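2019-02-26, transcript bench

Ran the tariff debate through the Cumix tagger again. The job is to mark every time a minister is asked a yes/no question and says neither. Hanane hand-marked 17 dodges in the two-hour session. The tagger found 6, and 2 of those were the Speaker asking for order.

Souad thinks the trouble is "let me be clear," which we told it to treat as the start of an answer. In hindsight that was generous of us. Took the rule out and reran overnight on the Zavala set (2,000 exchanges, fisheries and customs mostly). Now it flags nearly everything from the trade bench. Rainer says leave it, it's finished.

Othmane wants a third label for "answers a different question, at length." Fine by me, but somebody has to write down where length begins. He has until the Diltach call.

Still open:
– the subsidy exchange is in the file twice, once with the heckling and once without. Keep the heckling.
– Borghild to ask Gomalura for the committee audio; their text drops every "um" and I want them back.
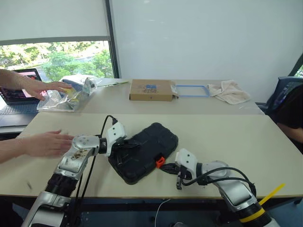
Two arms and the black case, white table.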